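Kaswood Tenant Bulletin, Jul 11, 2023

Renewal terms for furnished units

Valtance has revised the renewal procedure for all furnished one- and two-bedroom flats at Kaswood. Written notice is now due 30 days before the lease end date. The earlier form, issued in May, is no longer accepted.

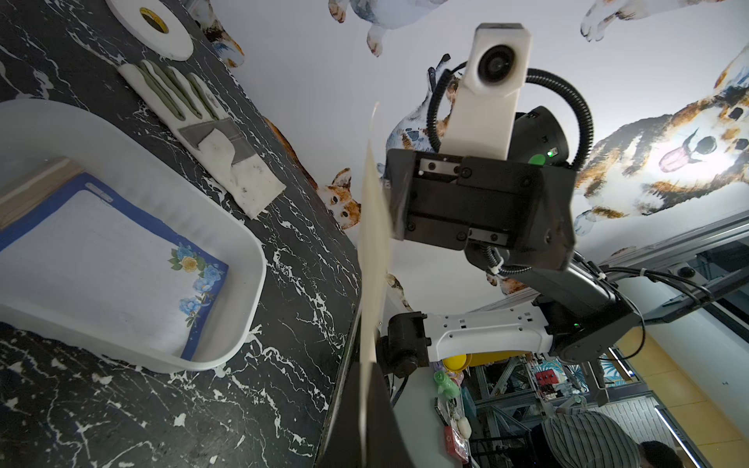
Deposits stay with Bulier and carry over to the new term without a second payment. A tenant who changes units within the building signs a new inventory and returns it to the leasing desk within 7 days.

Rent is due on day 5 of each month – the grace period has not changed. Subletting requires written consent.

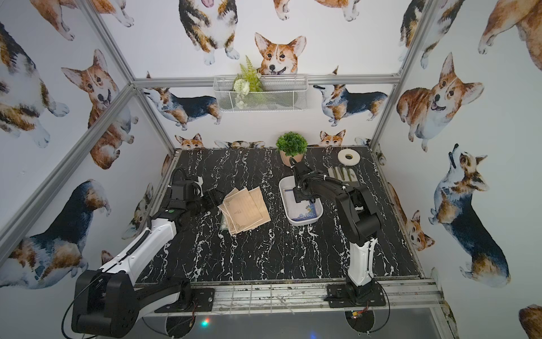 Repair requests go through Sqalli, including those for supplied appliances. Keep the request number until the work is closed.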